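Coursework > Digital Marketing > Project Reports

Do paid search adverts bring in customers a small shop would have had anyway?

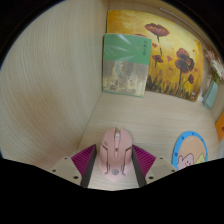
April
By L. Grīnberga

Most of what I read before starting this project was written by people who sell advertising. It says that every pound spent on search adverts comes back several times over. I wanted to see whether that held for one small seller, and I came away less convinced than when I began.

Plivarell sells replacement blinds online and let me use its account for the term. Its adverts are run by an agency, Gonen, and the sales are tracked in a reporting tool called Stateo.

Method

The account had 14 groups of keywords. I split off 4 that contained the shop's own name and paused them for 9 days. The rest ran as normal. I then compared orders from the paid adverts with orders from the ordinary, unpaid listings for the same searches.

Results

Over the test period the shop took 805 visits from searches that included its name. Stateo would normally have credited most of these to the adverts. With the adverts off, people seem to have clicked the free listing underneath, and daily orders stayed within their usual range. The groups without the shop name were harder to judge. They did bring in people who had not bought before, but the cost per order was well above the figure in the agency's monthly summary, which mixes both kinds of keyword together.

Gonen's view is that pausing name adverts lets rivals take the top spot. That may be so in a busier trade. I checked the results page each morning at 9 and saw no rival advert, though my own location could have affected that.

Problems

The test was short and I had no control group. A spell of warm weather can move blind sales more than any advert. I also relied on Stateo's labels, and could not find out how it treats someone who visits on a phone and buys later on a laptop. I would not use these results to tell another shop to switch anything off.

Comments

tillside: Did you look at returns? Our name adverts brought in loads of people trying to send things back.

marrow_k: 9 days is nothing. Run it for a whole quarter and I'd take it more seriously.

L. Grīnberga: No returns data, sorry. And yes, I'd have liked longer, but the term ended.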